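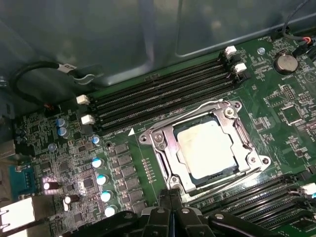 A processor in its socket with thermal paste on top, inside a gray metal case.

News > Press Releases > Sulari Repair Days

Sulari Repair Days come to Jenmont this fall, and your old desktop is invited

3 min read

JENMONT, Oct 10, 2021 – I've been wanting to send this one out since August, so forgive me if I sound a little excited. Sulari is bringing its Repair Days to Jenmont, and we're opening up 500 free bench slots for anybody in town with a desktop computer that's slow, loud, hot or just plain dead in the closet.

If you don't know us, Sulari is a small computer repair shop. We started out fixing office machines on Undasia Street and we're still there, same door, slightly better coffee. Most of what comes across our counter is stuff people were ready to throw out, and a lot of it doesn't need much! A good cleaning, a fan, maybe a fresh layer of thermal paste between the processor and its cooler (that paste dries out over the years, and folks are always surprised it's even in there). I've seen plenty of ten-minute jobs come in with a tag on them that says "trash."

So how does it work? You sign up for a slot, you bring in your tower, and one of our techs opens it up with you sitting right there. We want you to watch. Ask whatever you like, poke at the fan, take notes, bring your kid. If it's something we can sort out on the spot, we'll do it and you take your computer home the same day. If it needs a part, we'll write down which part and what it should cost, and you can buy it from us or from anybody else. I mean that – there's no sales pitch waiting at the end of the bench.

Labor is free during Repair Days. So are cleaning and paste. Parts are extra, and we'll always tell you the price before we order anything.

We're also teaming up with Maksymiv, the secondhand electronics store over by the bus station, and I'm really happy about this part. They've set aside 400 used parts for the program, mostly memory, hard drives and power supplies, all of them tested, and they're letting us offer them at cost. If your computer really is past saving, you can leave it with Maksymiv and they'll pull whatever's still good for the next person.

A few things to know before you come. Please back up your files if the computer still turns on. Bring the tower and the power cord, and leave the monitor at home because we've got plenty. We can't take laptops this time around (I know, I know, everybody asks, and we're hoping to do a laptop round next year). It's one computer per slot, but you're welcome to book a second slot if there are any left in the last week.

The benches will be open until 8 in the evening, so you can come by after work. We'll have 3 techs on at a time and each slot runs an hour. If yours goes over, we'll find a corner for you and keep going. There's street parking out front and a ramp at the side door.

Sign-up is open now at the Sulari front counter or by phone during shop hours. You'll get a call back with your time. Reporters and neighborhood newsletters who'd like to stop in are welcome too – just let the counter know ahead of time so we can save you a stool.

Press contact: Sulari front counter, Undasia Street, Jenmont

Related releases
Sulari adds evening hours on Undasia Street
Maksymiv opens its used parts room to the public
How to back up your files before a repair
Old printers: what we can and can't take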